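Mailing slim cartons of shortbread – padded bag or box?
2 min read

nisutholm46
2019-12-21
I need to send long, narrow cartons of Walkers to relatives. The carton is thin card with a fold at the end, so the corners are the weak point. My plan is a padded bag, with one layer of corrugated board cut to the length of the carton and taped on both faces. A rigid outer box adds 46 g and moves me up a price band.

The label panel and the code stay on the outside of the wrap, so the recipient can read them without cutting anything.

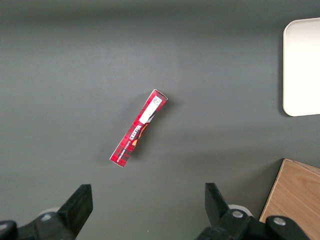

Lesego Mkhize: Board on the two faces does nothing for the ends. A drop on the short side goes straight into the biscuits. Use a box with 20 mm of crumpled paper at each end and pay for the extra band.

nisutholm46
The ends are covered. I fold the board over by 15 mm.

dumar_1702
Folded board crushes once and then it's finished. I sent four in bags last December and two came out as crumbs. The Minden boxes are long enough if you lay the carton on the diagonal.

Zinhle Ngcobo
Disagree with both. Crumbs come from movement inside the carton – the outer makes little difference if the contents can slide. Pack two cartons face to face, band them, then bag them.

Lesego Mkhize
Banding does not stop anything sliding inside a sealed carton.

Zinhle Ngcobo
No, but it stiffens the pair. Mine arrived whole.

nisutholm46
I'll send one of each to my sister and post the results.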